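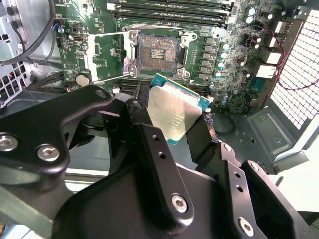 One reader of the November version wrote in to ask whether the old paste has to come off if the cooler was lifted for only a minute. It does. A used layer traps air when the cooler goes back on, and temperatures climb under load.

## Replacing thermal paste on a desktop processor

Written for the Vallholm office desktops, revised 16 March 2020. Allow 15 minutes per machine.

**You need**

- Isopropyl alcohol, 97 percent or stronger
- Lint-free wipes
- Paste (we stock Zarnano)
- A Phillips screwdriver

**Steps**

1. Run the machine for a few minutes to soften the old paste, then shut down, switch off the supply and pull the cord.
2. Ground yourself on bare case metal. Lay the tower on its side and remove the panel.
3. Unplug the fan lead. Loosen the cooler screws in a cross pattern, a turn at a time.
4. Twist the cooler gently before lifting. On sockets that grip the pins, a straight pull can bring the processor out with it.
5. Wipe the cooler base and the heat spreader with alcohol until the wipe comes away clean. Let both dry.
6. Put a pea-sized dot in the center of the spreader. Don't spread it — cooler pressure does that.
7. Lower the cooler straight down, tighten in the same cross pattern, and reconnect the fan.
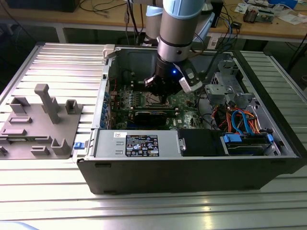
*Tower on its side with the panel off. Graphics card left in place.*

**Checking the result**

Enter the firmware setup and confirm that the fan speed is not zero. If it is, the lead is on the wrong header. Then run the Ogura load test for 500 seconds and log the peak temperature. A reading well over the last logged value usually means an unevenly seated cooler — clean both surfaces and start again from step 5.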